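Sternov Adds Tabletop Whiteboard to Its Classroom and Home Study Range

DRONWOOD, 2021-09-28 - Sternov, a supplier of school and office goods, today announced a framed whiteboard meant for use on a table as well as on a wall. The board goes on sale through the company's own store and through its retail partner Moreira, and will be shipped to schools from the Dronwood warehouse.

The board is part of the Kilico line, which until now has covered markers, erasers and lined practice sheets. Teachers who buy the line asked for a writing surface that a child can use while seated, with space for large letters and a place to keep a marker close by. Sternov began work on the board in March.

The writing surface is glossy white, set in a thin aluminum frame with rounded gray plastic corners. The bottom rail forms a shallow channel for markers. On a table the board lies flat, so a beginner can practice a capital and its small letter next to each other without reaching up.
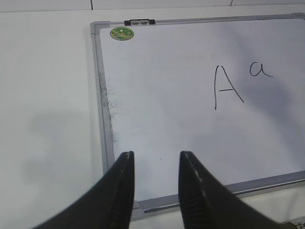
Trial in Dronwood classrooms

Before release, the board was used for 14 weeks by 596 students in early reading and writing classes. Most of the work was letter practice, with some number work and spelling. Teachers reported that students wrote larger on the board than on paper and were more willing to wipe out a letter and try it again.

They also asked for clearer cleaning advice. Old marker can leave a gray haze along the edges, where an eraser does not always reach. Sternov now packs a care card with every board. It recommends a dry cloth at the end of each day and a damp cloth once a week, worked along the inside of the frame - the corners included.

Sizes and availability

The Kilico board comes in three sizes. The first production run is 3,000 boards. School orders are open now and will be filled in the order received. Moreira stores will carry the two smaller sizes, and the largest is sold direct by Sternov only.

Replacement corners can be ordered separately. Markers and erasers are not included with single boards but are supplied with classroom sets.

About Sternov

Sternov sells writing boards, paper goods and desk supplies to schools, offices and homes. Its main warehouse and customer service desk are in Dronwood.

Press and school order inquiries: Sternov Customer Service, Dronwood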